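4.2 Returns handling and the condition of shared containers

The second part of the survey dealt with containers that pass between firms. Of the 377 sites that answered, most pooled at least part of their stock with a neighbor or supplier. Rinik and Sendent had both moved to full pooling before the survey opened, and their records are the most complete we received. Across the two firms, 3,381 return slips were usable. Slips with no date or no site code were dropped.

We asked each site how it decided that a container was too worn to send out again. Only 4 sites had a written rule. The rest left it to whoever was on shift, and the answers show how far such judgments can drift. Surface scratching (Figure 3) was given as grounds for rejection at some sites and ignored at others, even where the goods were the same. Dents and bent rims were treated more evenly. Labels left over from earlier trips came up often in the free-text answers – we had not asked about them.
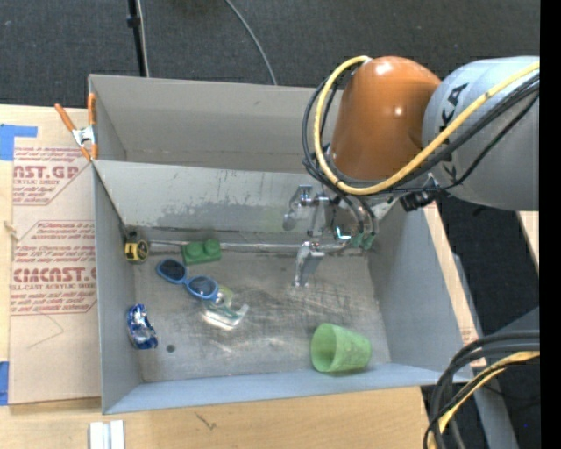 Figure 3. Grey bin with surface scratches and scuffing on the interior.

Jolán Nyitrai objected, in her written comments on the draft, that a rejection rate says little unless we know who pays for the replacement. At her site the sender paid, so receivers had no reason to hold back, and she thought the same would be true in most pools. We went back to the slips with this in mind. The payer was named on 305 of them. Among these, rejection was more common where the sender paid, which fits her account, but the slips that name a payer come mainly from Sendent and may not stand for the rest.

Kohei Hattori and Wanting Yan coded the free-text answers separately and then compared their lists. Where they differed, the answer was read again by Jiahui Liao. Most differences were over the word "dirty," which some sites used for dust and others for stains that would not wash out. We kept these as a single group in the tables. A finer split would need a second round of questions, planned for September, when the Rondness depot joins the pool.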